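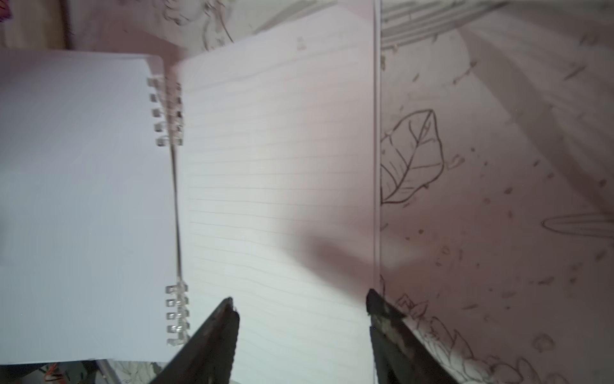 Home Forums Events New posts Search Log in

Open day at Skuleck, 21 Oct 2023
2 min read

marrowfat
Went to the Skuleck open day this morning. Two halls open, the arms were in the second one. Queue was long but it moved. They had one working over an open spiral notebook with a leaf drawing next to it, and you could stand fairly close. Othmane El Ouafi from Jostico did the talk and took questions for a good while afterwards. Worth the train fare.

tidewrack
Was that the page turning one? I saw it in June at Trasora and it was painfully slow.

marrowfat
Same talk, I think. He said they'd done 194 runs with that kind of notebook and the clear plastic coil gives them more bother than the paper does. The camera gets highlights off the loops.

Penhallow_K
I was there as well and wasn't that impressed. A person does it in a second. They should have shown the packing line, which people would pay for.

tidewrack
Packing lines have been done to death. Thin paper is hard. Try it with a pair of pliers.

Penhallow_K
Fair, but then say what it's for. I asked and got "archives, maybe".

marrowfat
He did say more than that later on. El Fassi want it for old ledgers, one sheet at a time, no suction. You may have gone for lunch by then.

Penhallow_K
I had. Still think the fingers are too blunt for ledgers.

ob_lathe
Do you have to book for the next one? And is there parking?

marrowfat
Booking yes, 142 places, free. Parking is on the road behind the second hall, get there early.

ob_lathe
Thanks, will do.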